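Tapley 1646 Commercial Produce Wash Trough
Stainless steel, freestanding, single bowl with drainer

Home > Packing shed > Washing and draining > Troughs

Stock code: 2778
Availability: Made to order, allow additional time for custom outlet positions
Price: On application. Trade accounts log in for net pricing.

Overview

The Tapley 1646 is a freestanding wash trough for market gardens, farm-gate packing sheds and school or community kitchens handling whole vegetables in small to medium batches. It has one deep bowl, an integral ribbed drainer and a removable sediment basket. The model number is the overall length in millimetres.

The bowl and drainer are pressed and welded from 304 grade stainless steel. All internal corners are radiused. Welds on food-contact faces are ground and polished; welds on the underside of the frame are cleaned and left as finished by the fabricator. The splashback is folded from the same sheet as the drainer, so there is no sealant joint at the rear.

Specifications

Overall length: 1646 mm
Bowl depth: 300 mm
Waste outlet: 50 mm BSP, rear left as standard
Splashback height: 300 mm
Tap holes: None as standard, one or two punched on request
Bowl and drainer: 304 stainless steel, No. 4 finish
Frame: 304 stainless steel square tube
Feet: Adjustable, 50 mm travel, with bolt-down flange
Drainer position: Right hand standard, left hand to order

Sediment basket

The basket sits in a recessed well above the waste and catches soil, leaf and stem fragments. It lifts out with one hand while the bowl is full. The perforated base is suitable for sandy and loam soils. For heavy clay, fit the Prarik inline silt trap below the waste and clean it at the end of each shift. The silt trap is sold separately and needs clear access from the front of the frame.

Do not run the trough without the basket. Blockages caused by soil in the waste line are not covered under warranty.

Drainer

The ribs run lengthways and fall towards the bowl. Rib edges are rolled. Crates may be stood directly on the drainer, but load should be spread along its length and kept off the front lip. Where crates are dropped or slid repeatedly, order the clip-on polyethylene runner.

Product handling

The trough is suited to produce washed by immersion or by low-pressure spray: root vegetables, zucchini, cucumbers, capsicums, pumpkins and eggplant. It is not intended for salad leaf at volume, which is better served by the Itent bubble washer range.

Thin-skinned fruiting vegetables mark easily when tipped into a deep bowl from height. Fill the bowl to at least half before loading, lower the crate to the water line and empty by hand.
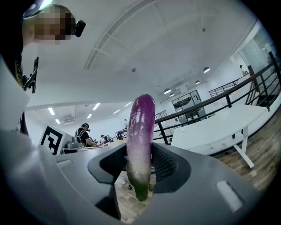 Long varieties should be laid parallel to the drainer ribs with the calyx end facing the same way. Leave a gap between rows for air movement. Stack one layer only. Produce going to cold storage should be free of surface water before it is packed.

Wash water should be changed when the basket is no longer visible from above. Sanitiser may be used at the concentration stated by its manufacturer. Chlorinated products must be rinsed from stainless surfaces at the end of the day, including the underside of the front lip, where residue tends to collect and cause tea staining.

Installation

Level the trough in both directions before connecting the waste. The fall is built into the bowl, and packing up one end will leave standing water on the drainer. Bolt the flanged feet down on concrete floors subject to hose-down. On timber floors, fix through to a joist or fit a spreader plate under each foot.

Waste connection must be carried out by a licensed plumber and comply with local trade waste requirements. Check with your water authority before ordering if the shed drains to a septic system or absorption trench.

Options and spares

Dimov pre-rinse tap, wall or hob mounted
Prarik inline silt trap, 50 mm
Replacement sediment basket
Polyethylene drainer runner
Lower shelf, solid or slatted
Castor kit, lockable (not for use with fixed waste)

Delivery

Supplied crated and fully assembled. Tailgate delivery is available in metropolitan areas. Regional customers will need a forklift or pallet jack on site. Inspect the bowl before signing and note any damage on the docket.

Enquiries

Sales and custom outlet positions: Kirsty Gourlay
Spares and warranty: Arne Petersen

Page last revised 2/17/24. Specifications may change without notice.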